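A **tote**, also called a **tote bin** or **handling bin**, is an open or lidded box used to move and store loose goods within a building or between buildings. Totes are usually rectangular, small enough for one person to lift when full, and made so that they can be stacked. They are found in warehouses, post rooms, bakeries, libraries, hospitals, farms and repair shops. Larger containers that have to be moved by forklift are normally called bulk bins or pallet boxes and are treated separately.

## Name

The verb "to tote," meaning to carry, has been used in American English since the 17th century. "Tote box" came into factory use in the early 20th century for the metal or fiber trays in which parts were carried from one bench to the next. The short form "tote" became common later, along with plastic containers. In Britain the same object is more often called a crate or a tray, while "bin" is used in both countries. Trade catalogs do not agree on the difference between a bin and a tote. Some use "bin" for a container that stays on a shelf and "tote" for one that travels, but many sellers use the two words for the same item.

"Tote" is also a short form of "tote bag," an unrelated article of luggage.

## History

### Baskets and wooden boxes

Woven baskets were the usual container for loose goods in most parts of the world before the 19th century. They were light and could be made locally, but they did not stack well when full and their sizes varied from maker to maker. Nailed wooden boxes replaced them in many trades as sawn lumber became cheap. Fruit growers, bottlers and fish merchants each had their own sizes, often with the owner's name branded or stenciled on the end panel.

A wooden box could be repaired with a hammer and a few slats. It was also heavy, took up water, and was hard to clean, and splinters were a common complaint among packers.

### Metal and fiber

Machine shops moved to pressed steel boxes in the first decades of the 20th century. Steel held up under castings and oily parts. Vulcanized fiber, made from treated paper, was used where less weight was wanted, especially in textile mills and mail rooms. Fiber boxes often had metal rims and riveted corners. Both types are still made in small numbers.

### Plastic

Injection molding made it possible to produce a box in one piece, with handles, ribs and a stacking rim formed at the same time. Plastic totes spread through the food trades first, since they could be washed with hot water and did not rust. By the 1970s they were common in general warehousing.

The Tilside works was an early regional maker. It began with bread trays and then produced a plain straight-sided bin that it sold to dairies and laundries. The Tilside pattern had a rim that turned outward and down, which gave a grip on all sides, and the same rim was copied by other molders in the area. The works stopped making containers when its molds wore out, but its bins remained in use for years afterward and are sometimes offered at farm sales.

## Types

### Straight-wall

Straight-wall totes have sides that are vertical or nearly so. They hold more than a tapered box with the same outside size, and they stand close together on a shelf. Empty ones take up as much room as full ones.

### Nesting

Nesting totes taper toward the base so that empties slide into one another. A stack of nested totes takes up a fraction of the space of the same boxes standing full. The taper costs some volume, and most nesting totes need a lid before they can be stacked with goods inside.

### Stack-and-nest

A stack-and-nest tote does both jobs. In one common form the box nests when placed one way and stacks when turned end for end. In another, wire or plastic bails swing across the top to support the next box. Bakeries and produce growers use both forms. Turning a box the wrong way drops it into the one underneath, which can crush the contents, so the two ends are often molded in different colors.

### Folding

Folding totes have hinged walls that lie flat over the base. They suit trades in which containers come back empty over long distances. The hinges and latches are the parts that fail most often.

### Attached-lid

Attached-lid totes have a lid in two halves, hinged along the long sides, with fingers that mesh in the middle. A seal can be passed through both halves. Pharmacies and retail chains use them for store deliveries.

## Materials

Polypropylene and high-density polyethylene are the two plastics most often used. Polypropylene is stiffer and stands up to hotter water. Polyethylene is less brittle in the cold and is preferred for freezer work. Both weaken with long exposure to sunlight unless the plastic has been treated.

Totes for electronic parts are made with carbon or another additive so that static charge can drain away. Corrugated plastic sheet, cut and folded like cardboard, is used for short runs and odd sizes.

Color is mainly a matter of sorting. A plant may keep one color for raw meat and another for cooked, or one for goods and another for waste. Gray and blue are widely sold as stock colors. Gray is common where recycled plastic is used, as it covers the mixed shades of the scrap.

## Size and fit

Sizes tend to follow the pallet. In Europe, many totes have a base that divides evenly into a pallet 800 millimeters wide. In North America, bases are more often matched to pallets measured in inches, and the range of sizes is less regular. Mixing the two families in one building is a frequent cause of wasted shelf space.

The useful measurements are the inside length and width at the base, the inside height below the stacking rim, and the outside size at the widest point. Catalogs often give only the last of these. A tapered box can be noticeably smaller at the bottom than the listed size suggests.

Load limits are given in two parts: the weight a single box may carry, and the weight that may be stacked on the lowest one. The second figure falls in warm rooms, as plastic softens with heat.

## Use

### Storage

Shelf bins are often left open at the top so that goods can be seen and taken out by hand. Dividers may be added for small parts. Labels go on the short end, which faces the aisle. Adhesive labels leave residue when they are changed, and many users prefer a molded card holder.

### Picking and sorting

Goods are commonly moved from one bin to another when orders are made up or mixed stock is sorted. Smooth inner walls and a flat floor make it easier to reach items in the corners. Ribs are therefore placed on the outside in most designs.

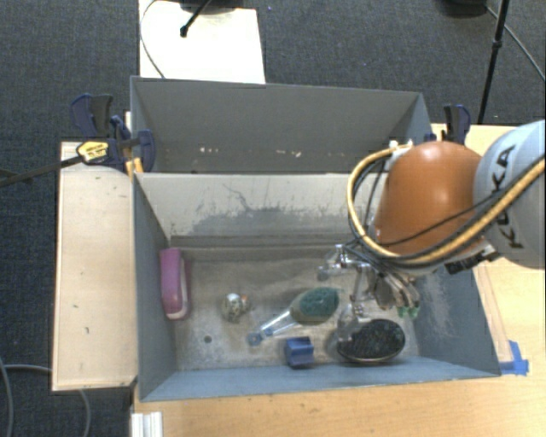 *Two gray bins on a wooden tabletop, with a robot arm reaching into the front one.*

### Pooling

In a pooling system, totes belong to one firm and are rented to many users. The firm collects the empties, washes them and sends them out again. Wivar, a pool serving market gardens, charged growers a deposit on each box and paid it back on return. Its records were studied by Piroska Vörös, who found that losses were highest among the shallow trays, which were being kept by households as seed trays and boot trays. The deposit was later raised and losses fell.

## Cleaning and repair

Light soil is removed with warm water and a mild detergent. Larger users run totes upside down through a tunnel washer. Water collects in the hollow rims of some designs and drips out later, and drain holes are provided in better grades. Totes should be dry before they are nested, or they will stick together.

Cracks usually begin at the corners of the base or at the handle openings. Plastic welding can close a short crack, though the joint is weaker than the original wall. In *The Returnable Box*, Endang Tarigan advised retiring any food container with a crack on an inside surface, whatever its length, and using it for dry goods or tools.

Worn totes can be ground up and molded again. The result is usually darker in color and somewhat less tough, and new plastic is blended in to make up for this.

## See also

- Bulk bin
- Milk crate
- Pallet
- Shelving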